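Vistbridge puts Linux on a mini PC, and asks a lot for it

Small Linux machines are having a good year, and Vistbridge would like some of the attention. The company has announced the Eder 2, a palm-sized desktop that ships with its own distribution, Holleo, already installed. Orders open in February. Vistbridge calls it "the Linux computer for everyone," a line we have heard from enough companies by now to want to see the fine print.

The hardware is fine on paper. There are 4 USB ports, two display outputs and a case that opens with a thumb screw. Memory and storage can both be replaced by the owner, and the company says it will not void the warranty if you do. Wi-Fi is said to work out of the box, as it should when the same people pick the card and the operating system.

Holleo is harder to get excited about. It is a Debian-based system with a reworked desktop and a software store holding 122 apps at launch. Vistbridge says each has been tested on the Eder 2. Most of them are already in the standard repositories, so buyers are being sold a shorter list of things they could install for free. You can turn the full repositories back on, but the setting sits behind a warning that support may be refused for "problems related to outside software." How support staff will decide what is related, the announcement does not say.

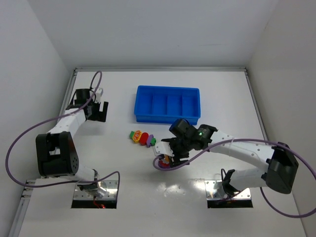 Two arms, a blue tray and a couple of colorful toys in an enclosed white workspace.

Then there is the price. The base model costs $200 more than the first Eder, and the processor is only one generation newer. Vistbridge puts the increase down to "long-term software care," meaning updates for four years. Plain Debian users may wonder what they would be paying for, given that updates there cost nothing and nobody has to sell a second box to keep them coming.

The company also promises that every driver change it makes will be sent upstream. It said much the same about the first Eder, and owners on its forum are still asking for the source of the fan control tool. A reply from the support team on Wednesday said the code was "being prepared." The same words appear in a reply from last year.

One more item deserves a look. Holleo comes with a trial of Finanside, a home budgeting program that asks for an account before it opens. Vistbridge says it can be removed like any other package. It did not answer our question about whether it is paid for each sign-up.

None of this makes the Eder 2 a bad computer. If you want a quiet machine with Linux on it and a phone number to call, it may suit you. We would wait until someone outside the company has had one on a desk for a few weeks, and until the fan code shows up.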